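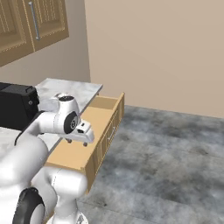

Everaldo Teixeira
Build lead and keeper of the simulator, Bronari shared workshop

Section 3: Getting the arm over the drawer in the simulator

If you've come straight from Section 2, your arm model loads, the joints move when you drag the sliders, and you're itching to plug in the real thing. Please hold off a bit longer! I know, I know. I skipped this part on my first go and spent most of December re-cutting parts I'd bent. Everything below happens on the computer, so the worst you can do is lose an evening and maybe your temper.

We use the Plomeck kitchen as our practice room because it has a drawer that slides, a counter to bump into and wall cabinets up high, and it runs fine on my old laptop. The aim for this section is to park the gripper over an open drawer with the fingers apart and pointing down. No grabbing yet, that's Section 4.

Before you start

You'll want the Nogueira arm file from the shared drive (the one with the wheels on the base, NOT the bench-mounted one) and the Plomeck kitchen in the same folder. Make a copy of the settings file too. Gil-soo Yeom set up the folders and they're tidy, so keep them that way or you'll hear from him.

Loading the room

1. Start the simulator and open the Plomeck kitchen. Give it a minute the first time while it sorts out the marble and the floor textures.

2. Press pause before you add the arm. If physics is running when the arm drops in, it can land half inside the counter and get flung across the room. Very funny once.

3. Add the arm and set the base down on open floor near the drawer, leaving yourself room to swing the elbow. I set mine 500 mm out from the counter edge, which suits our link lengths. If you built the longer forearm, go further back.

4. Lock the wheels in the base panel. There's a little padlock beside the base name.

Note: if the base creeps when you un-pause, the lock hasn't taken. Click it off and on again. I have no idea why this works.

Opening the drawer

5. Click the drawer front and pull its slider out to 300 mm. We're cheating by opening it by hand, and that's fine for now. Pulling on the bar handle with the gripper is a whole other adventure.

6. Leave the drawer with nothing in it. I always want to toss in a spoon right away, but a spoon rolling about makes it much harder to tell whether you've bumped something.

7. Un-pause and let the drawer settle. If it slides itself shut, turn up the friction on the rail a touch and try again.

Bringing the arm over

8. Raise the elbow first. Get the wrist well above the countertop before you send it sideways, even if it looks like a silly detour.

9. Swing the shoulder until the wrist is past the edge of the counter and over the drawer. Take it slow and watch the upper links as well as the hand. The black boxy appliance on the counter is easy to forget about when you're staring at the gripper, and with the view set low, the arm hides part of it anyway.

10. Roll the wrist until both fingertips point straight down.

11. Open the gripper all the way, then lower it in small steps until the tips hover just above the inside of the drawer. Stop there.

12. Save the pose. I call mine drawer_hover, and the scripts in Section 4 look for that name, so save yourself some typing and use it as well.

Caution: don't trust a single view for the height. From low down by the base, the fingers can look like they're over the middle of the drawer when they're really hanging over the side wall. Orbit the view and check from straight above and from the drawer front before you save.

Caution: the simulator will happily let you run the shoulder faster than our real motor should ever go. Keep the speed slider in the green part.

If it goes wrong

Error 439 pops up when the arm can't reach the pose you've asked for. Nine times out of ten the base is too far back. Pause, unlock the wheels, scoot it closer, lock it again and repeat from step 8.

Arm shakes when it's holding still: your gains are too high. In-ho Heo's settings are in the Grukia folder and they're nice and calm, so start from those and adjust one joint at a time.

Fingers go through the drawer bottom: collisions are switched off on the gripper. Tick the box on both fingers, because each one has its own.

Colours look wrong or everything's grey: the textures didn't load. It doesn't affect the practice at all, but if it bugs you, close the room and open it again.

Run steps 8 to 12 a few times from different starting poses until you've stopped clipping the counter. Then grab a coffee and carry on to Section 4, where we close the fingers on something.

Last changed August 28, 2018. Thanks to Marcelino Assunção for catching the wrong slider name in step 5.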